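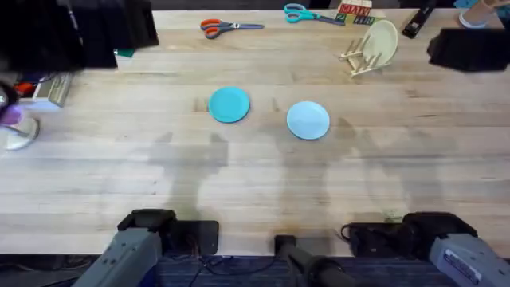 나무 식탁 위의 청록색 접시와 하늘색 접시, 그 뒤로 건조대에 세워둔 크림색 접시.

식탁은 비워두는 가구가 아니다. 이 말을 하려고 일요일 밤에 이걸 쓰고 있다. 마감이 코앞이라 앞뒤가 좀 안 맞을 수 있다. 그래도 쓴다.

요즘 정리 관련 글들이 하나같이 같은 소리를 한다. 수평면을 비워라. 식탁 위엔 아무것도 두지 마라. 꽃병 하나까지는 봐준다. 그 이상은 '시각적 소음'이란다. 시각적 소음이라니. 가위가 무슨 소리를 낸다고.

발단은 베아트리스 멘데스의 칼럼이었다. 제목이 '식탁은 성소다'. 우리 동네 생활 소식지 율틱(Jultik)에 실렸고 길이도 꽤 된다. 저녁마다 식탁을 완전히 비우고 마른 천으로 닦고 잠자리에 들면 다음 날이 달라진다는 내용. 읽는 동안은 설득당했다. 글을 잘 쓰는 사람이다. 그런데 다 읽고 고개를 들어 우리 집 식탁을 보니까 갑자기 화가 났다. 식탁한테가 아니라 칼럼한테.

접시 옆에 가위 있으면 안 되나. 알파벳 블록이 있으면 안 되나. 건조대가 싱크대 옆이 아니라 식탁 구석에 있으면 그게 그렇게 큰일인가.

나는 큰일 아니라고 본다.

식탁은 집에서 제일 큰 평평한 면이다. 대부분의 집이 그렇다. 서재 있는 집 몇이나 되나. 작업대 따로 있는 집은. 밥 먹는 자리에서 봉투 뜯고 색종이 자르고 영수증 펴놓고 아이 숙제 봐주고, 그러다 밥때 되면 한쪽으로 쓱 밀고 접시를 놓는다. 이게 정상이다. 이걸 게으름이라고 부르면 안된다.

가위 얘기부터. 사진 속 가위는 두 개다. 손잡이가 주황색인 것, 청록색인 것. 정리 책 논리대로면 하나는 버려야 한다. '같은 기능의 물건은 하나만.' 이 규칙 만든 사람은 집에서 둘이 동시에 뭘 잘라본 적이 없는 게 분명하다. 그리고 색이 다르면 용도를 나눌 수 있다. 우리 집은 주황이 종이용, 다른 하나가 식재료용이다. 이걸 헷갈리면 파에서 풀 맛이 난다. 한 번 당해보면 안다.

둘 다 식탁 안쪽 가장자리에 눕혀둔 것도 나는 맘에 든다. 앉은 사람 팔꿈치에 안 걸리는 자리. 서랍에 넣으라고들 하는데 서랍에 들어간 가위는 없는 가위다. 필요할 때 못 찾아서 이로 뜯는다. 과자 봉지든 택배든.

블록. 윗줄에 빨간 글자로 MAY. 글자 블록이 식탁에 있으면 사람들이 지나가다 만진다. 어른도 만진다. 우리 집에선 손님이 제일 많이 만진다. 장난감은 장난감 통에, 라는 원칙이 있는 거 안다. 근데 통에 들어간 블록은 글자가 아니라 그냥 나무토막이다. 놓여 있어야 읽힌다. 읽혀야 또 바꿔보고 싶고.

멘데스 씨는 칼럼에서 이런 걸 '머무는 물건'이라고 불렀다. 잠깐 두려고 했는데 눌러앉은 물건. 표현은 좋다. 인정. 하지만 왜 눌러앉았는지는 안 물어본다. 물건이 눌러앉는 데는 보통 까닭이 있다. 거기서 쓰니까. 세 걸음 떨어진 데 두면 세 걸음 갔다가 다른 일 하고 안 돌아오니까.

접시 건조대는 좀 더 길게 쓰고 싶다. 내가 제일 할 말 많은 부분이다.

나무로 된 작은 접시 건조대. 이런 걸 식탁에 올려두면 꼭 누가 한마디 한다. 그건 주방 물건 아니냐고. 맞다 주방 물건. 그런데 매일 쓰는 접시 몇 장을 세워두는 용도로는 식탁 구석이 훨씬 낫다. 상부장에 포개 넣으면 맨 밑에 있는 접시는 평생 못 나온다. 우리 집 상부장 맨 밑에 있던 게 튀게센(Thygesen) 접시였는데, 혼수로 장만한 거다, 몇 년을 안 썼다. 꺼내기 귀찮아서. 위에 있는 것만 돌려 썼다. 세워두고 나서야 골고루 쓴다.

세워둔 접시는 얼굴이 보인다. 그래서 고르게 된다. 오늘은 크림색, 오늘은 파란색. 사소하지. 사소한데 밥 차리는 사람한테는 그 정도 재미는 있어야 한다.

비싼 거 필요 없다. 나는 프로르노다인(Prornodine)이라는 생활용품점에서 샀다. 접시 18장 꽂는 대형도 팔던데 그건 식탁에 두면 진짜로 밥을 못 먹는다. 작은 걸로. 몇 장만 꽂히는 걸로. 이건 내가 양보하는 부분이다. 식탁에 뭘 둬도 된다는 거지 다 둬도 된다는 게 아니다.

색 얘기도 해야겠다. 접시를 흰색으로 통일하라는 조언, 이것도 질렸다. 청록 하나 하늘색 하나 나란히 놓인 걸 보면 짝은 안 맞아도 사이는 좋아 보인다. 밝은 나무 위에서는 더 그렇다. 세트로 사면 한 장 깨졌을 때 속이 쓰린데 원래 제각각이면 덜 쓰리다. 한 장 깨지면 딴색으로 한 장 채우면 된다. 그리고 식구끼리 자기 색이 생긴다. 우리 집은 하늘색이 내 거다. 남이 쓰면 기분이 묘하게 나쁘다.
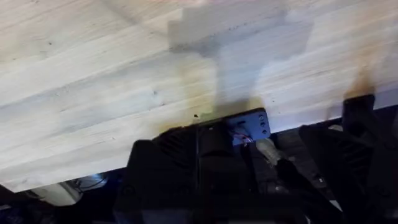
그럼 원목 식탁에 남는 얼룩은 매번 다 지워야 하나?
먹는 데 지장 없는 옅은 자국은 그냥 두고, 끈적하거나 기름진 것만 그날 꼭 짠 행주로 닦은 뒤 마른 천으로 한 번 더 훔치면 충분하다.

이 질문은 진짜 많이 받는다. 특히 원목 집성 식탁 쓰는 사람들. 칼럼 쪽 주장은 매일 밤 완전히 비우고 닦으라는 건데, 나는 반대한다. 매일 다 들어내고 닦으라고 하면 사람은 아예 안 닦는다. 사흘 하고 관둔다. 내가 그랬다.

차라리 밥 먹는 자리만 닦자. 접시 놓는 데. 거기는 끼니마다. 물건 있는 안쪽은 주말에. 이러면 지속이 된다. 나는 이 방식으로 꽤 오래 버티고 있다.

얼룩에 대해 하나 더. 나무에는 원래 옹이가 있다. 거뭇한 점이 박혀 있고 줄무늬도 있고. 처음 산 사람들이 그걸 얼룩인 줄 알고 박박 문지른다. 우리 엄마가 그러셨다. 한참을 문지르시다가 "이거 안 지워진다" 하시길래 봤더니 옹이였다. 나뭇조각을 길게 이어붙인 상판은 조각마다 색이 조금씩 다르다. 손때나 컵 자국 좀 섞여도 티가 별로 안 난다. 그게 이런 상판의 장점인데 왜 유리처럼 관리하려고 드는지.

400번 사포로 결 따라 살살 밀고 오일 바르는 건 1년에 한 번이면 된다고 생각한다. 나는 1월에 한다. 연초라 마음이 후해서. 오일은 자르닌(Jarnine) 거 쓰는데 냄새가 순한 편이고, 바르고 20분 뒤에 닦아낸다. 마감 종류에 따라 오일이 안 맞는 식탁도 있으니 그건 산 데다 물어보고 하시길. 도장된 식탁에 사포 댔다가 나한테 뭐라고 하지 말고.

반론도 들었다. 친구 쩜빠까 메논이 이 글 초고를 보더니 한 소리 했다. 물건 많은 식탁에서는 대화가 안 된다고. 눈이 자꾸 물건으로 간다고. 음. 일리는 있다. 그 집 식탁은 깨끗하고 거기서 밥 먹으면 확실히 말을 많이 하게 된다. 그런데 그건 쩜빠까가 말을 많이 해서 그런 것 같기도 하고.

위생 얘기도 나왔다. 종이 자르던 가위가 접시 옆에 있는 게 찜찜하다는 것. 이건 받아들인다. 그래서 밥 먹는 쪽과 물건 쪽을 나누자는 거다. 앞쪽은 접시, 안쪽은 나머지. 선을 그을 필요까진 없고 식구들이 알면 된다. 어린아이가 있는 집이면 가위는 높은 데로 올리자. 이건 타협 없음.

내가 못 참는 건 사실 말투다. 비운 사람은 깨어 있고 늘어놓은 사람은 마음이 어지럽다는 식. 식탁 보고 남의 마음을 진단한다. 율틱 칼럼 밑에도 반성문 같은 댓글이 줄줄이 달렸다. '저희 집은 아직 멀었네요.' 뭐가 멀었나. 밥 잘 먹고 종이 잘 자르고 있는데. 반성할 시간에 과일이나 깎자.

집이 좁은 사람한테는 더 그렇다. 물건을 치우려면 치울 데가 있어야 한다. 비워진 식탁 뒤에는 대개 꽉 찬 방 하나가 있다. 그 방은 아무도 안 보여준다. 1061동 살 때 옆집이 그랬다. 거실은 모델하우스, 작은방은 문이 안 열렸다. 흉보는 거 아니다. 나도 그렇게 살아봤고, 가위 하나 찾으려고 그 방에 들어갔다가 삼십 분 뒤에 앨범 보고 있고 그랬다.

그러니까 제안. 식탁 안쪽 한 뼘은 물건한테 주자. 매일 쓰는 것만. 일주일 동안 한 번도 손 안 댄 물건은 그때 내보내면 된다. 앞쪽은 접시 자리로 남기고. 손님 온다고 다 쓸어다 침대 위에 던져놓지도 말고. 밤에 그거 치우느라 잠 못 잔다.

멘데스 씨가 읽으면 반박글 써주셨으면 좋겠다. 율틱 편집부에서 지면은 준다고 했다. 나는 일단 저녁 먹은 자리 닦으러 간다.

2025년 12월 7일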